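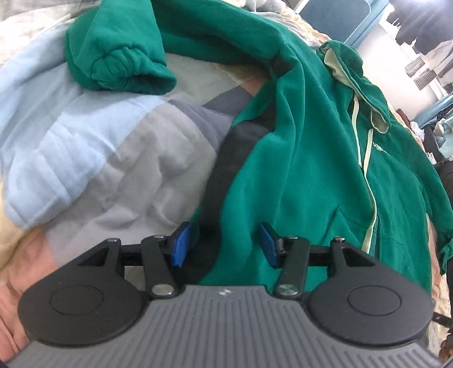

4.2 Clothes left on the bed

Of the 300 households that kept a laundry diary for us through March, a good many wrote most fondly (and most guiltily) about the bed, that big soft table where clean and half-clean clothes alike come to rest. Figure 3 shows a green hooded sweatshirt on a quilted cover, with its hood folded over and its pale drawstring trailing across the front.
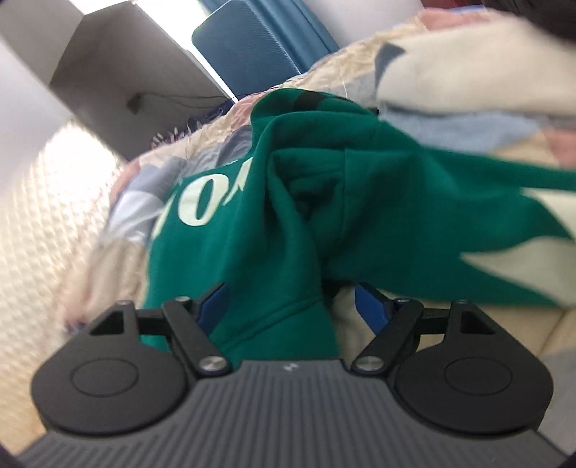
Hooded garments made up 462 of the 2253 items recorded, and our diarists had a great deal to say about them! A hood has no obvious place to go, the sleeves wander off, and a thick fleece will happily hide its own front among the folds. Following Bunting's coding scheme, we marked a garment as "resting" if it had been put down unfolded, whatever its owner meant to do with it later. The 35 households in the Garside group also noted the time of day, and we return to their evenings in Section 4.3.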